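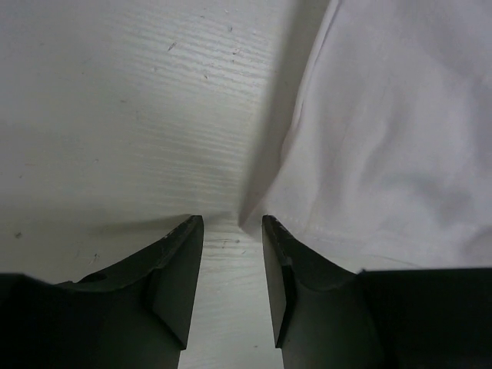 Según Campos, lo que hay que hacer es lijar la mesa entera y volver a empezar, que con tanto arañazo el blanco ya no tiene arreglo y que cualquier cera encima va a durar dos telediarios.

Pues no lo veo. Contesto rápido que me cierran el almacén.

La veta se nota a través del blanco, líneas finas casi paralelas, y a mí eso me gusta. Si lijamos a saco y damos dos manos de esmalte adiós veta. Además sigue teniendo un brillo suave, no está muerta ni mucho menos. Lo que tiene son golpecitos, motas, algún rayón. Uno diagonal corto con el borde claro y la línea oscura al lado. Un desconchón marrón rojizo. Y a la izquierda una mancha oscura redondeada, esa sí que canta.

> El 5 de diciembre... perdón, se me fue, en la reunión se dijo
> que la mesa tenía que estar lista para la merienda.
> Mi propuesta: lijadora, grano 60, todo el tablero. Luego
> imprimación y esmalte blanco roto. Tengo los materiales
> en Rendia. No me fío de los parches, en la de la entrada
> se hicieron en septiembre y se ven desde la calle.

Lo de la entrada fue otra cosa, alli se parcheó con un blanco que no era el mismo. Este tira a crema, amarillea un poco por el medio y hacia la otra punta se va a un gris verdoso frío. Puede que sea la luz, no lo sé, habría que mirarla junto a la ventana antes de comprar nada. Por eso digo que no se pinta por trozos grandes.

Y grano 60 para un tablero así - ni loca. Se come el blanco en dos pasadas y te deja surcos.

Lo que yo haría:

- Limpiar con agua tibia y una gota de jabón neutro, bayeta bien escurrida. Siempre en el sentido de la veta
- Secar enseguida con un paño blanco, de los que no sueltan pelusa. Nada de los rojos del taller, que destiñen
- La mancha marronosa flojita, goma de borrar blanca primero. Igual ni está metida en la madera
- Desconchones: retoque con pincel del 0, dos capas finísimas, 8 horas entre una y otra
- Los rayones finos ni tocarlos
- Cera incolora al final, poca, y sacar brillo

La zona donde la veta está más marcada y hace como crestas brillantes, ahí ojo con la cera, que se queda en los surcos y luego blanquea. Cepillo blando y paciencia.

De Nikudness me queda medio bote de cera incolora, lo llevo. Falta un pincel decente y alguien que traiga la muestra de color. La carta la dejé en Stargate, en el cajón de abajo creo, si alguien pasa que la coja porfa.

Puedo estar a las 11 el primer día que abran. Si despues de limpiarla seguís queriendo lijar lo hablamos, pero limpiarla primeroo por favor.

Y quien vaya antes que no ponga nada caliente encima, ni con salvamanteles.

Un saludo, me voy corriendo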